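Zwischenbericht an die Stiftung Morin - Bürgersolaranlage mit Speicher in Ikier
Berichtszeitraum: Frühjahr bis September

Liebe Frau Demissie, liebe Mitglieder des Förderbeirats,

zunächst noch einmal ein herzliches Dankeschön für Ihren Besuch bei uns in Ikier. Wir haben uns sehr gefreut, dass Sie sich so viel Zeit genommen haben, und Nevzat Coşkun schwärmt bis heute von dem Gespräch über Netzentgelte, das er mit Ihnen am Kuchenbuffet führen durfte. Wie versprochen möchten wir Ihnen nun berichten, wie es mit der Anlage und dem Gemeinschaftsspeicher weitergegangen ist.

Stand der Dachanlagen

Von den 2.000 Modulen, die im Antrag vorgesehen sind, waren Ende September 855 montiert. Das sind weniger, als wir uns im Frühjahr vorgenommen hatten. Der Grund liegt vor allem bei der alten Markthalle: Das Gutachten zur Statik kam später als zugesagt, und anschließend mussten zwei Pfetten verstärkt werden, bevor überhaupt jemand mit einem Modul aufs Dach durfte. Die Schule und das Feuerwehrhaus sind dafür vollständig belegt und speisen bereits ein. Die Arbeiten an der Markthalle laufen wieder, und Valtteri Heinonen von der Firma Wenitik rechnet damit, dass seine Leute vor dem ersten Frost fertig werden.

Speicher

Der Batteriespeicher von Devumier hat eine Kapazität von 1.000 Kilowattstunden und steht inzwischen auf seinem Fundament hinter dem Umspannhäuschen. Angeschlossen ist er noch nicht. Der Netzbetreiber hat eine weitere Schutzprüfung verlangt, die in unserem Zeitplan nicht enthalten war, und der Prüftermin wurde bereits einmal verschoben. Wir haben die Unterlagen vollständig eingereicht und fragen regelmäßig nach - freundlich, aber doch mit einem gewissen Nachdruck.
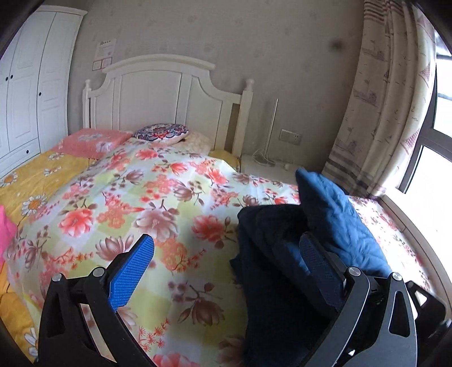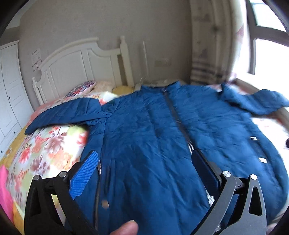 Beteiligung der Haushalte

Besonders viel Freude macht uns die Nachfrage im Ort. Für das Mieterstrommodell haben sich 50 Haushalte verbindlich angemeldet, darunter auch etliche aus der Siedlung am Bahndamm, wo wir anfangs auf ziemlich verschlossene Türen gestoßen waren. Tanko Ekwueme hat dort über den Sommer eine offene Abendsprechstunde angeboten und mit viel Geduld Abrechnungen erklärt, Zählernummern herausgesucht und Formulare ausgefüllt. Die Sprechstunde möchten wir im Winter gern fortführen.

Mittelverwendung

Die Verstärkung des Hallendachs war nicht eingeplant. Wir konnten sie aus der Position Unvorhergesehenes decken, die damit allerdings fast aufgebraucht ist. Alle übrigen Ausgaben liegen im Rahmen des bewilligten Plans. Die Belege hat Colton Lemieux zusammengestellt, sie gehen Ihnen mit getrennter Post zu.

Wir möchten Sie außerdem bitten, die Frist für die Inbetriebnahme des Speichers bis ins kommende Frühjahr zu verlängern. Zusätzliche Mittel benötigen wir dafür nach heutigem Stand nicht. Für Rückfragen sind wir vormittags ab neun Uhr im Projektbüro zu erreichen.

Mit sonnigen Grüßen aus Ikier
Ihr Projektteam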